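About us

Agyeman House is a family support service for parents and carers of children with autism, ADHD and related needs. We opened in March 2019 in two rooms above the old library in Goltunitz and now have our own building on Rudine Road.

Ekua Zakaria runs the service. Dagim Lemma and Ye-seo Yoo lead the parent groups, which meet in the evening during term time. Juniper Pennington answers the phone and can help with school forms, appeals and letters to your GP.

We work with 168 families at present. Groups are kept to 15 people. You do not need a diagnosis to join, and brothers and sisters are welcome at the holiday sessions.

Many of our parents also have hospital visits to manage, so Ehsan Janjua, a former ward nurse, holds a health drop-in twice a month. He can talk through appointments, medicines and getting a child ready for an operation. 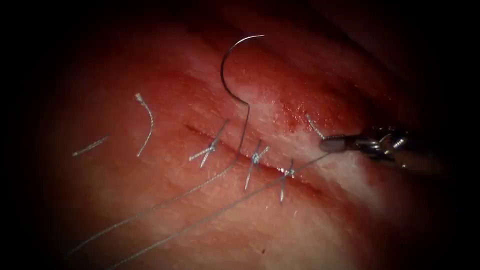 Three stitches closing a straight cut.

The drop-in does not replace your own doctor. To book a place, ring the office or call in. Parking is behind the building, off Gornach Lane.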